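Hutsuliak Opens Toy Lending Service for Preschools and Libraries

Hutsuliak, the family-run toy supplier, will begin lending wooden learning toys to preschools and public libraries in July. The service is called Drimia and starts with 211 sets, packed and sent out from the company's Drenuvitz warehouse.

Members keep a set for up to two months and then return it or swap it for another. The yearly fee is $200 per site and covers shipping both ways.
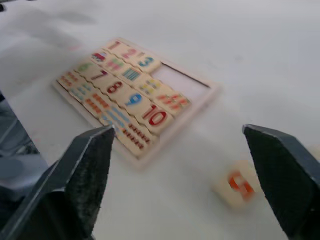
Number puzzles make up the largest group in the first catalog. They suit children who are starting to match a written numeral to a quantity. On one board, the numerals run from 1 to 10, and each sits in the band above a group of small counting pictures, so a child can check the 9 against the shapes under it. The pieces join along wavy edges.

"Teachers told us the puzzles were what they wanted most and what they replaced most," said Kibet Wanyama, who manages the lending program. "One lost piece and the whole thing goes in a closet."
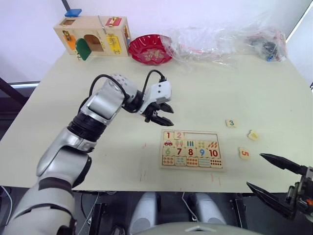
Every returned set is checked piece by piece before it goes out again. Members who lose a piece can ask for a replacement at no charge, up to 2 per set. Hutsuliak keeps a stock of around 3,136 spare pieces for this purpose.

Sites can sign up through the Drimia page on the Hutsuliak website. Orders placed before noon ship the same day.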